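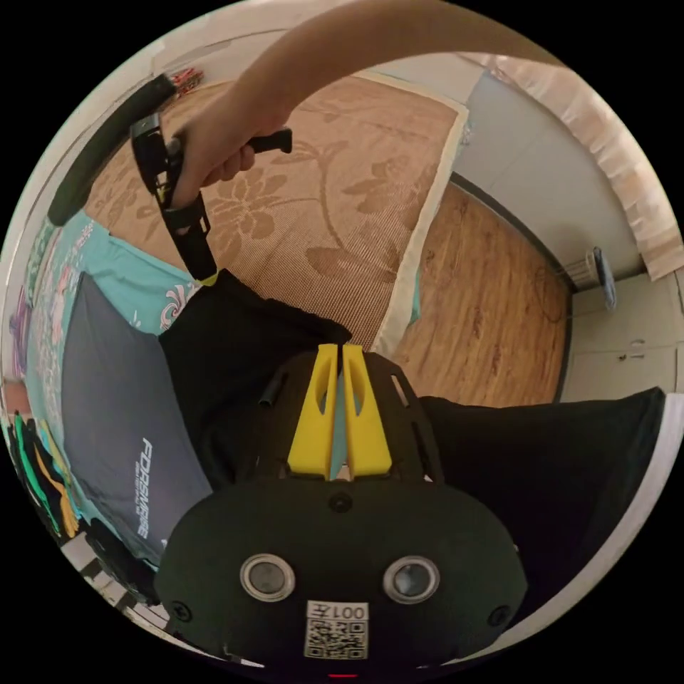
A bed mat is a flat woven covering laid over a mattress or bed base, either in place of a top sheet or over one. It is used mainly in warm weather, when a smooth surface that lets air pass is more comfortable than cotton or fleece.

Materials and pattern

Mats are woven from split bamboo, rattan, rush, paper cord or synthetic fiber. Beige and light brown are the usual ground colors. Many are printed after weaving, often with large flowers and leaves in a darker brown. The cut edge frays easily, so it is finished with a sewn border, which may be paler than the mat itself.

Use

The mat is spread with its border square to the bed. Pillows go on top, and a patterned sheet is often kept on the bed as well. In small bedrooms the mat doubles as a work surface during the day – clothes are sorted and folded on it, then stacked at one side until they are put away. A firm mat keeps folded piles flatter than a soft quilt does. Dark garments are easy to pick out against the light weave.

Care

Most mats are wiped with a damp cloth and dried in the shade. Rigid types are rolled for storage, with the printed face outward. Fiber types can be folded, but a crease left in one place all winter may crack.

History of the trade name

The Kilonton company listed a printed mat in its catalog of 1,887 household goods, in 2 sizes. Leilani Whitlock, who drew the leaf pattern, later sold similar designs to Drarosell. Those mats were put on sale in June.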